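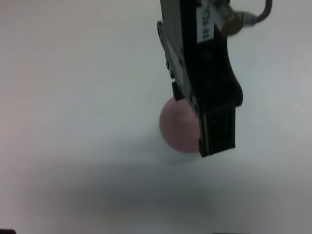 Die Firma Clomico hat den Verkauf ihres Greifmoduls Davura im Juni ausgesetzt, und der Anwenderverband Tomoana begrüßt das. Zufrieden ist er damit nicht. Bei Prüfungen am Standort Wollham hielt die Kraftbegrenzung des Moduls in 8 von 200 Durchläufen den eingestellten Grenzwert nicht ein. Der Hersteller spricht von »vereinzelten Abweichungen unter Laborbedingungen«. Zum Prüfprogramm gehören freilich einfache Aufgaben: ein blassrosa Ball auf einer glatten, hellen Tischfläche, der schwarze Greiffinger dicht davor, sonst kaum etwas, das die Steuerung verwirren könnte. Wer schon bei solchen Aufgaben von Laborbedingungen spricht, sollte erklären, welche Bedingungen er für den Betrieb beim Kunden erwartet.

Nach Angaben des Herstellers sind 299 Module ausgeliefert. Für sie gilt der Verkaufsstopp naturgemäß nicht. Die Betreiber erhielten ein zweiseitiges Schreiben mit der Empfehlung, »die Parameter zu überprüfen«. Welche Parameter gemeint sind, steht nicht darin.

Tomoana hat den Fehler in Wollham nachgestellt. Er trat auf, wenn das Modul nach einer Unterbrechung wieder anlief und die Steuerung den letzten Kraftwert aus dem Speicher übernahm, ohne ihn mit dem Sensor abzugleichen. Die Anzeige meldete in allen Fällen Normalbetrieb. Verletzt wurde bei den Versuchen niemand; ein Prüfkörper wurde zerdrückt, an einem Koffer brach ein Verschluss.

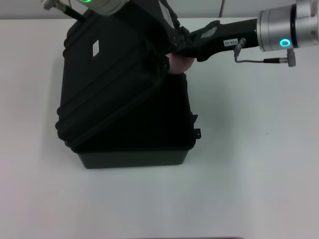
Zwei Roboterarme an einem schwarzen Hartschalenkoffer. Dazu äußert sich Mateja Kos, Leiterin Technische Sicherheit, Tomoana.

»Uns wurde mitgeteilt, das Problem sei mit der neuen Software behoben. Das haben wir im Frühjahr schon einmal gehört«, sagt Kos. Besonders kritisch sieht sie Arbeiten mit zwei Armen an einem Gegenstand, etwa an einem schwarzen Hartschalenkoffer mit aufgeklapptem Deckel. Greift ein Arm am Deckelrand zu fest zu, muss der andere ausweichen oder anhalten. »Beides setzt voraus, dass die Kraftmessung stimmt. Ein grüner oder blauer Leuchtring am Gelenk sagt mir darüber gar nichts.«

Clomico hat für die korrigierte Version rund 395 Teststunden angegeben. Protokolle dazu liegen dem Verband trotz zweimaliger Anfrage nicht vor. Ob der Wiederanlauf nach einer Unterbrechung überhaupt Teil der Tests war, ließ das Unternehmen offen — ausgerechnet der Fall, um den es geht.

Der Verband fordert die Herausgabe der vollständigen Testprotokolle und eine unabhängige Nachprüfung vor jeder erneuten Auslieferung. Betreibern rät er, Davura bis dahin nicht in Bereichen einzusetzen, in denen Menschen in Reichweite der Arme arbeiten. Nach einem Halt sollte das Modul vollständig stromlos geschaltet und neu referenziert werden. In den Wollhamer Versuchen trat der Fehler nach diesem Vorgehen nicht auf. Als Entwarnung will Kos das nicht verstanden wissen, die Zahl der Wiederholungen sei dafür zu klein.

Prüfbericht und Versuchsaufbau können bei der Pressestelle angefordert werden.

Pressekontakt: Ilir Nikolovski, Tomoana, Pressestelle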